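The jar, and what I paid for it

August 4, 2020

I should start with the jar of coins, because I'm still annoyed about it and it's the only part of this post where I come out looking like a participant.

Last October the game café in Jumberg ran what it called a strategy night. The café is named Cokura, for reasons printed on the back of the menu that I have read twice and still can't repeat. Strategy night meant that before anyone got to play a board game, we had to sit through three auctions. The first was for a glass jar of loose change. You could pick it up, tilt it, shake it near your ear like a person who knows about shaking things, and then you wrote a bid on a slip of paper. Highest bid pays what they wrote and takes the jar.

I wrote $16. The jar held $8, which I know because I was made to count it out loud.

At the time I took this as a comment on my eyesight. Then I went home and read up on it, and I learned that the mistake has a name, the winner's curse, and that it has been happening to oil companies for decades, which cheered me up a good deal. I have never had anything in common with an oil company before.

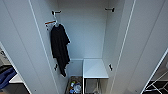 The way it works is simple enough that I was able to explain it to my mother by phone while she was doing something else. Everybody in the room is guessing at the same number. Some guess low, some guess high, and let's be generous and say that the room as a whole is pretty sensible, so if you averaged all the guesses you'd land near the truth. The jar doesn't go to the average guesser, though. It goes to whoever was most wrong in the upward direction. Winning is a piece of news, and the news is that a whole roomful of people looked at the same jar and thought less of it than you did.

The cure, in the textbooks, is to ask yourself a strange question before you bid: suppose I win, what will that tell me? Then you mark your guess down accordingly, and you mark it down further the more people there are in the room. That last bit goes against every instinct I own. When I see a crowd around something, I assume it's good and raise my offer. The correct response to a crowd is to become cheaper.

I tried this out on Andance, the secondhand auction site where I buy most of my furniture and regret some of it. There was a dresser up. Lots of bidders, blurry photos, the word "solid" used four times in the listing. I worked out what I thought it was worth, pictured myself winning it, felt the little drop in the stomach that goes with that, and took a third off. I lost by a mile. I can report that losing properly feels the same as losing the ordinary way, except you get to be smug while you sit on the floor sorting socks. 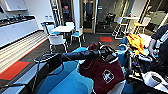
A reader wrote to me after my last post to say that the curse shouldn't apply to dressers at all, and that I was mixing up two kinds of auction. A jar of coins is worth the same to whoever gets it. A dresser is worth whatever it's worth to you, and if you love it more than the next bidder does, then you haven't made a mistake by paying more, you've just got different taste.

I've been chewing on that and I think it's mostly right, and a little bit too kind to me. Yes, some of what I'd pay for a dresser is private. I like drawers that stick slightly, for instance, because they make me feel I've earned the sweater. But a good chunk of the value is the same for everybody and hidden from everybody: whether the back is falling off, whether it smells of somebody's cigars, whether it can be sold again when I move. On those questions the other bidders know things I don't, and their reluctance ought to count for something. Most things seem to be part jar and part dresser. Houses certainly are. I suspect jobs are too, and the salary negotiation where they say yes before you've finished the sentence belongs in the same chapter.

The second auction of the night was the same idea with one rule changed. Sealed slips again, highest bid wins, but the winner pays the second-highest bid. The prize was a voucher for one hot drink and a slice of cake, and everybody knew exactly what that cost because it was on the wall.

I assumed this was a trick. If I only pay what the next person wrote, why not write 2000 and be done with it? I was halfway through the first zero when it occurred to me that somebody else might be having the same clever thought, in which case I'd be paying $2000 for cake. So you back down to what it's really worth to you, and then it turns into the calmest auction you've ever been in. Write less than your true value and you might miss out on a price you'd have been glad to pay. Write more and the only extra auctions you win are ones you'd rather have lost. The rule makes the truthful number the safe number, and you don't need to know anything whatsoever about the other people. I find that restful. I've spent a lot of my life trying to work out what other people are going to do, with poor results.

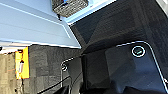
Gray woven basket, dark fabric.

It has one weak spot, which is that it relies on trusting whoever opens the slips. If the seller can slide in a fake bid just under yours, you're paying full price again and thanking them for it. At Cokura they opened the slips on the table in front of us. I've since noticed how many arrangements in life are second-price auctions where the slips get opened in the back.

The third auction was the nasty one. You may have met it. A dollar bill goes up for sale, ordinary open bidding, highest bidder gets the dollar. The only catch is that the second-highest bidder pays too and gets nothing. The bidding opens at a nickel and people are laughing. Somewhere past fifty cents the laughing thins out. At ninety-five cents against a dollar, the person on ninety-five has a choice between losing ninety-five cents for sure and bidding $1.05, which loses them only a nickel if it works. So they bid $1.05. Now the other one has the same choice, and you can see how the evening goes.

Ours stopped at $3.40, between two people who had arrived in the same car. I stayed out of it, and I'd love to claim this was analysis, but I was still counting coins.

What gets me about that one is that there's no step where anybody does anything silly. Every raise makes sense if you look only at the raise before it. The silly part was the nickel. I worked for a while at Lindqvist, a small firm that made filing software, and we spent the better part of a year on a product that was always one more month from being finished. I sat in those meetings. Each extra month was plainly worth it compared with throwing away all the months so far. I'd have voted for another one if they'd asked, and I think I did.
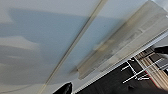

One commenter says the whole thing falls apart if the bidders just talk to each other: one person bids a nickel, everybody else sits on their hands, and you split the ninety-five cents afterward. I was asked, rather pointedly, why a room full of adults didn't think of that.

We did think of it! Well, somebody near the window did, out loud, and there was a general murmur of agreement. But look at it from the hands-sitting side. The bid stands at a nickel, the deal is that you'll get your few cents later, and right in front of you is a chance to bid a dime and have ninety. The agreement held for the length of time it takes to put down a mug. If we'd been doing this every month with the same faces, I think it would have stuck, because you'd have next month to be punished in. As a one-off, with strangers, the deal was worth what the murmur was worth.

I've kept the jar. It sits on the windowsill with the coins back in it, plus whatever's come out of my pockets since, and I've caught myself working out how long it'll take before it contains what I paid for it. That is of course precisely the kind of thinking that gets you to $3.40. A friend has offered me $10 for it as is. I said I'd think about what it would mean if I accepted, and was told to forget it.

Next time, if I get to it, I want to write about the guessing game where everyone picks a number up to 500 and the winner is whoever's closest to two-thirds of the average. The right answer on paper is zero if everyone in the room is perfectly logical. I played it with my family. The lowest number anybody picked was 120, and I'd like some time to calm down first.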